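Sunday, 7:40 a.m.

Boiler pressure down again overnight. Topped up to the mark and bled the hall radiator, which gave a few seconds of air and then clean water. The loss is slower than last week, so the new valve on the return is probably sound and the leak is somewhere under the back bedroom. Marcelle Jacquet thinks it is the old elbow behind the skirting. I will lift a board before I agree with her.

Meter reading 762. Kitchen circuit off at 8:15 to swap the thermostat. The Nostach unit has a different backplate from the old one, hole centers too wide, so I drilled two new holes and filled the old pair. Live and switched live were reversed at the wall end. Labeled both with tape.

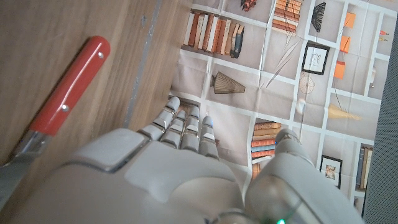

Four fingers and a thumb, pale gray and off-white.

Afternoon: pipe insulation in the crawl space. Cut 30 lengths, used all but the short ones. The foam splits at the seam on tight bends – mitering the joints works better than forcing it around. Knees sore. Drumirent wants 440 a week for the dehumidifier with a deposit of 400 on top, and I am not paying that to dry one room. Farzad Daneshvar has offered his smaller one until the end of December.

Thermostat set to hold 64 overnight. Pressure at 9 p.m. unchanged from this morning's mark. Will read it again before breakfast and lift the board after that, if the saw blade comes.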